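Planejar a segunda bancada (e gastar menos do que eu queria)

Mar 9, 2024

Passei a semana com a planilha de compras aberta e confesso que adoro essa fase! A Marta Tkachenko acha que é a parte mais chata do ano, mas eu fico feliz comparando garras, cabos e perfis de alumínio até tarde. Então vou contar como estamos montando o orçamento da segunda bancada de desmontagem da Clarnell, a que vai trabalhar com gabinetes de computador de mesa.

O pedido original era simples: mais um braço e pronto. Quem já montou uma célula dessas sabe que o braço é a linha fácil da planilha. O preço vem numa folha só, o prazo também. Complicado é todo o resto, e é o resto que decide se a bancada vai render.

Comecei pela garra, porque é dela que depende quase tudo. Dentro de um gabinete o espaço some rápido: cabo SATA fazendo volta, fios de alimentação, chapa dobrada por todo lado. O dedo tem que entrar sem esbarrar no que não é para tocar. 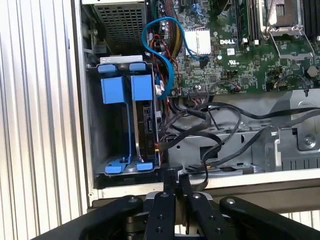 O Ivan Kostiuk queria uma garra maior, com mais força, pensando em discos e fontes. Eu queria dedos mais finos. Ficamos dois dias nisso (com planilha, com régua, com café) e acabamos pedindo orçamento das duas à Druter. A surpresa boa: dá para usar o mesmo corpo e trocar só os dedos, e o jogo extra custa uma fração de uma segunda garra. Entraram três jogos no pedido, um deles de reserva. Dedo entorta, acreditem.

A outra discussão foi a câmera no punho. Eu tinha deixado como opcional e a Daryna Pavliuk me convenceu a passar para obrigatório. Uma câmera fixa dá a bancada inteira, mas o braço tapa a vista bem na hora em que o dedo chega perto da peça. Com a do punho dá para ver uma trava azul, um parafuso, a borda de uma placa de expansão. Cortei um monitor para pagar por ela e não me arrependo nem um pouco.
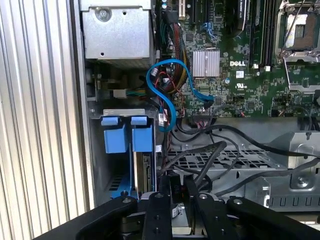

O que entrou na lista

Não vou colar a planilha inteira (são abas demais, e metade delas só eu entendo), mas o essencial ficou assim:

Braço: o mesmo modelo da primeira bancada. Tinha um mais novo e bem bonito no catálogo da Prenville, só que aí seriam dois controladores diferentes, dois estoques de peças e o dobro de coisa para aprender.

Mesa: perfil de alumínio com ranhuras. Custa mais que um tampo liso e vale cada centavo, porque mudamos os suportes de lugar o tempo todo.

Suportes impressos: filamento para oito placas. A Melaniia Hladun desenha e imprime tudo aqui mesmo — o processador encaixa num rebaixo, as peças pequenas têm onde ficar, e quando o modelo muda ela ajusta o arquivo à noite e de manhã tem placa nova. Filamento é a melhor compra da lista toda!

Gabinetes para treino: cinco, usados, comprados em lote. Pedi todos da mesma família para não misturar problemas logo no começo. Depois a gente complica.

Cabos: mais do que parece razoável. Na primeira bancada compramos no comprimento justo e me arrependo até hoje. 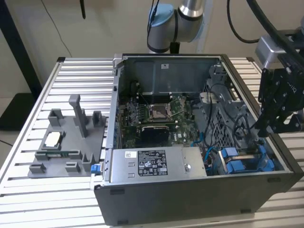
Gabinete aberto sobre a mesa ranhurada, com a placa de suportes impressa ao lado.

O erro que não quero repetir é orçar só o que chega em caixa. Da outra vez esqueci as horas de montagem, a calibração e o tempo de alguém refazer os suportes quando a primeira versão não serve. Agora cada item tem uma coluna de horas ao lado do preço, e foi essa coluna que derrubou o braço mais novo. No papel a diferença de preço era pequena, mas as horas eram outra história.

Falta fechar o software. A Yaryna Boiko está testando o Onu para organizar as sequências de tarefas e até agora gosta bastante, mas ainda não sei quantas licenças vamos precisar. Deixei cinco na planilha e uma célula pintada de amarelo para eu não esquecer de rever.

Se a aprovação sair, o pedido vai em abril. Quem tiver experiência com esteira porta-cabos em braço pequeno, me escreva, por favor — estou entre dois modelos e mudo de ideia a cada manhã.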